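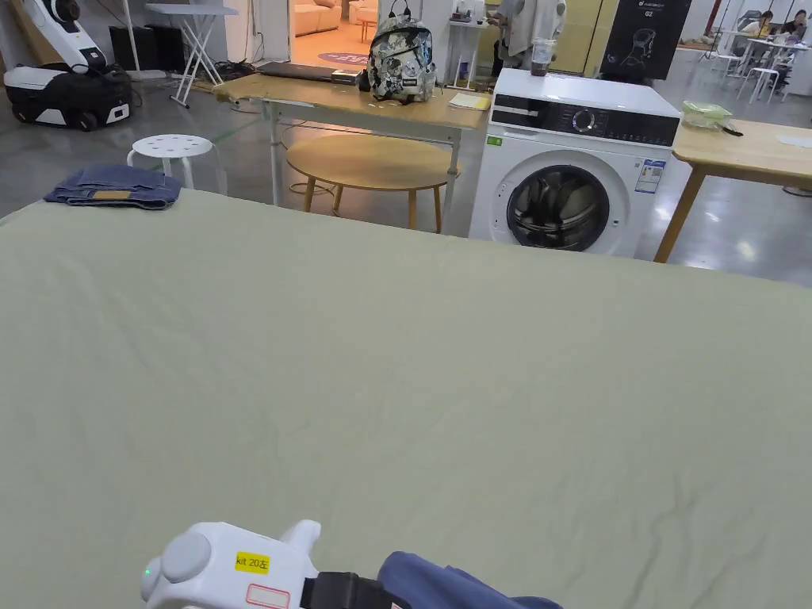
*The jeans, top left, on the green sheet.*

**Blue dye from new jeans, how do you stop it?**

**pascal_b**
Good evening to all. I bought dark jeans from Cordier in October, and I wear them almost every day. They fit me very well, but the color comes off. First it was my hands, then the light cushions of the sofa, and now I am worried for everything pale in the apartment, for example the sheet I keep over my work table. I have washed the jeans one time only, inside out, in cold water. The water was the color of ink.

My mother says to put them in salt water for a night. A colleague says vinegar. The man in the shop in Zirkcombe told me to do nothing and wait. These are three different answers and I would like to choose one before I ruin the sofa completely.

Pascal Bouvier

**apolline_sews**
Hello Pascal. The man in the shop is the closest to the truth, but I would not wait with a light sofa in the house. Salt and vinegar do very little for indigo. The dye sits on the outside of the yarn, and the part which is loose has to leave. You only decide if it leaves in the wash or on your furniture.

What I do with dark denim:

- turn the jeans inside out and close the zipper
- soak them alone in the bathtub, lukewarm water, one hour
- change the water and repeat until it is only a little blue
- hang them by the waist, out of the sun

**henkvd**
I must disagree with Apolline. If you soak until the water is clear, you lose the nice dark color that you paid for. I have had the same pair for 11 years and in the first winter I did not wash them at all. They faded at the knees and pockets and they look beautiful. With frequent soaking you get a flat gray-blue everywhere.

**apolline_sews**
Henk, I wrote "a little blue," I did not write "clear." And may I ask what color is your sofa?

**henkvd**
Brown leather. I admit this helps.

**danang_m**

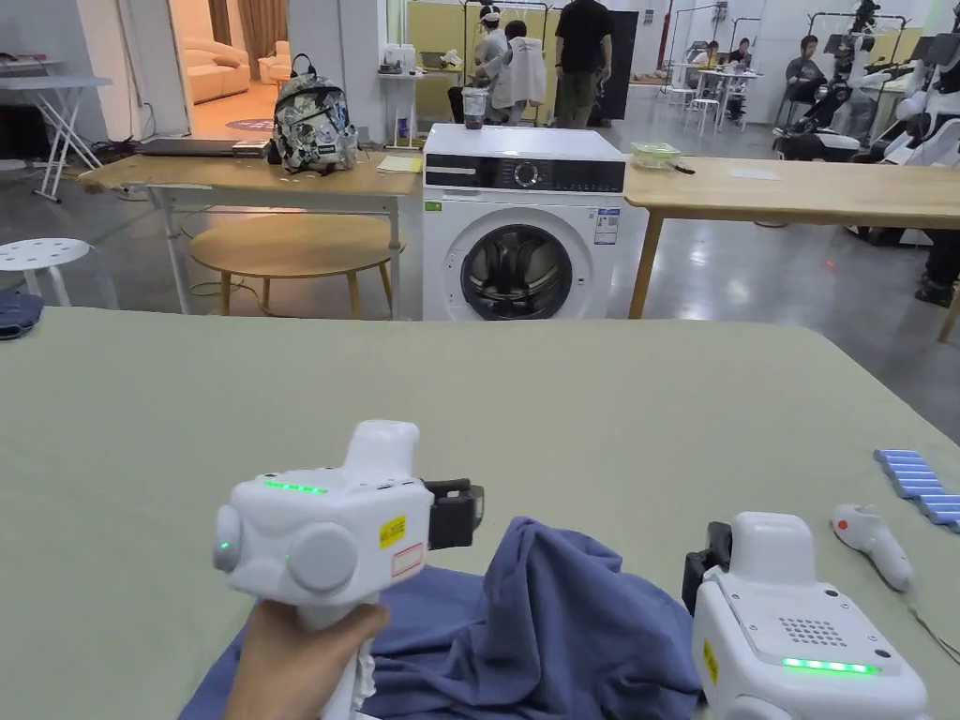
For me the question is what you use in the water. Ordinary powder has bleaching agents in it and it takes away good color together with the loose color. I use Grinix liquid for dark clothes, half of the cap, never more. It costs 22 for the big bottle, so it is not cheap, but the bottle lasts me a long time. After 2 washes my black denim stopped marking the car seat.

Also I do not fold them for the first weeks if I can avoid it. Dye comes off more easily at the sharp folds, and then you have a white line down the leg which does not go away. I have such a line on one pair and it is always the first thing I see.

**pascal_b**
Thank you, this is useful. I fold mine every evening, so I will find a hanger. Danang, do you use the fabric softener too?

**danang_m**
No, never on denim. It makes the cloth feel greasy in my opinion, and it does not hold the dye.

**clemence_rey**
I would like to add something about the sofa, because everybody is speaking only about the trousers. If the mark is fresh, use a white cloth with cool water and a drop of dish soap. You press, you lift, you take a clean part of the cloth. Please do not rub, it pushes the blue deeper. Try first on the back where it is not visible.

I would also not use hot water or a hair dryer before the mark is gone. I did it on a cream chair, and the chair now has a blanket on it for all its life.

**henkvd**
Clémence, does it work on marks of several weeks? I ask for my daughter, who has a white chair and my taste in trousers.

**clemence_rey**
Partly. It became paler on mine after a few tries, but I can still find it when the sun comes in.

**pascal_b**
I tried the soaking this afternoon, three changes of water. The third one was still quite blue, so I stopped there as a compromise between Apolline and Henk. They are hanging in the bathroom. When they are dry I will rub the leg with an old white handkerchief and write the result.

**apolline_sews**
Good idea with the handkerchief. Rub the inside of the thigh also, it is often the worst place.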